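Skirnetti charges you to change your mind

I have put 292 hours into Skirnetti, the island trading game from Stastel, and I still can't move a warehouse without paying for it. The fee is 200 coins early on and goes up with every district you open. By the third island it costs more to shift a warehouse one street over than it did to build it in the first place.

People on the forums defend this. They say a relocation fee makes you plan. I think it makes you look up somebody else's plan. New players ask where to put their first dock, they get a link to the same harbor layout everyone uses, and they copy it. I did it too. My second town was a copy of a layout by Lai-ching Kwan, whose guides are better than anything in the game's own help menu, and it ran well from the first hour. I was bored with it by December.
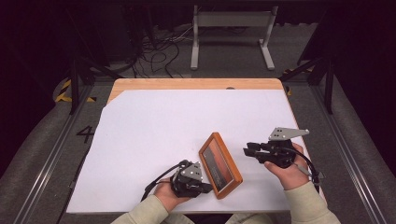 My complaint is with the fee and with what it does to the first ten hours, when you know the least and every mistake is priced the same as if you knew better. Town builders used to let you mess around. When I was a kid I planned my towns on paper before I touched the keyboard, and if a road came out wrong I drew another one. A big sheet of white paper laid a little crooked across a wooden table is still how I'd like a game map to feel at the start. You put something down, you look at it, you slide it over. Skirnetti gives you that for exactly one building, the town hall, and only until you confirm the name.

Lesora handled this better in Kocabaş, which is an older and uglier game. Moving anything was free until your town reached its first winter. After that you paid, and by then it felt fair. You had seen where the carts got stuck. The fee was a real decision — pay now, or live with the slow road until spring. I restarted Kocabaş twice in total. I have restarted Skirnetti 23 times, mostly over docks.

Stastel's last patch changed the fee, to be fair to them. It now drops by half if the building is empty. That helps with warehouses, provided you want to sell off your grain first. It does nothing for docks, which count as occupied whenever a ship has them on its route, and a dock with no route is no use to anyone.

I don't want the fee gone. Late in the game I have 3,813 coins sitting in the bank and nothing to spend them on, so charge me then. Just leave the first island alone. Let people build a bad harbor and fix it before the second ship comes in.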